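The Dark Cloth and the White Table

In the house where I grew up, cloth was folded on the bed. My mother stood on one side, I stood on the other, and we walked toward each other with the corners in our hands. I was a grown woman before I folded anything on a table, and I remember that I found it a little cold, like doing a family thing in an office.

I have changed my opinion since then. The bed is soft, and a soft surface gives way under the hand. You press a crease and the mattress presses back in the wrong place. On a hard surface the cloth stays where you put it, and what you see is what you will have in the closet.

The person who changed my opinion is Leandro Domínguez. He has the linen shop Flida, on Riquelme Street, and for 12 years he has folded everything that leaves it. When I visited him in September he was in the middle of a delivery of dark cotton, and he did not stop for me. I was glad, as I learn more from hands than from explanations.

Dark cloth is the difficult one. White linen forgives a lot. A dark cloth shows each thread of dust and each line where it was folded badly the last time, and it hides its own edges. Put it on a brown table in the evening and you will be looking for the hem with your fingertips. For this reason Leandro likes a pale surface under it. The edge becomes a drawn line, and you know at once if two corners meet or only almost meet.
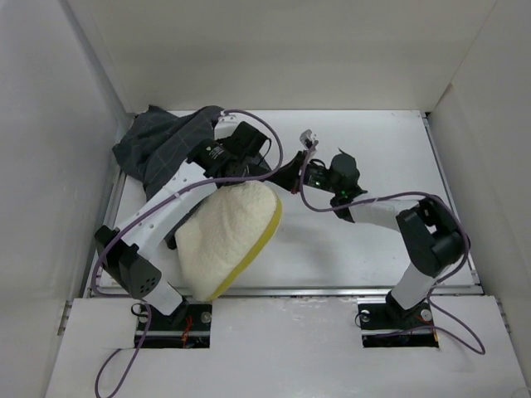 Baltasar Leiva does not agree with the table at all. He told me that a cloth should be folded in the air, standing up, with the arms open, and that everybody who needs a table is in too much of a hurry to find the corners first. He allowed one exception, for fitted sheets, which he considers a punishment. I repeated this to Leandro, and he laughed and went on smoothing.

I think they are speaking about different cloths. A hand towel can be folded in the air by anybody. A tablecloth is another matter, and once it is longer than your arms it will touch the floor, and the floor will win. Leandro's rule is that the table must be wider than the finished fold, but it does not have to be wider than the cloth. His own is 70 centimeters deep, and large pieces hang over the side while he works on the near half. He lets the weight hang on purpose. It pulls the fabric straight, he says, better than he could do it.

The order is simple. First the cloth is laid down without any attempt to make it neat. Then he finds two corners that belong to the same short side and leaves the others alone. He brings this side to the opposite side, and only when the edges lie together does he pass his palm over it, from the fold outward. From the middle to the fold is wrong -- the air goes into the crease and makes a small bubble, and you have to open everything again. I did this four times.

He folds in thirds the last time, and not in half. A cloth folded always in half wears out along the same line, and in a dark color this line turns gray before the rest of it looks old. At home I now change between halves and thirds each time I wash. I cannot say yet if it helps, but the stack in my closet looks different every month and I like that.

As for dust, Leandro keeps a damp sponge beside him and a dry brush in the drawer. The brush is for the cloth, the sponge for the table. He wipes the surface between a light piece and a dark piece, also when it looks clean. White lint on a white table is something you notice only after it has moved to the navy blue napkins.

Before I left I bought a tablecloth, charcoal, five napkins with it because the sixth had a pulled thread and he refused to sell it to me. He folded everything while we talked about his sister's wedding. I have not opened it yet. My kitchen table is dark wood, and I am thinking to put an old white sheet on it first.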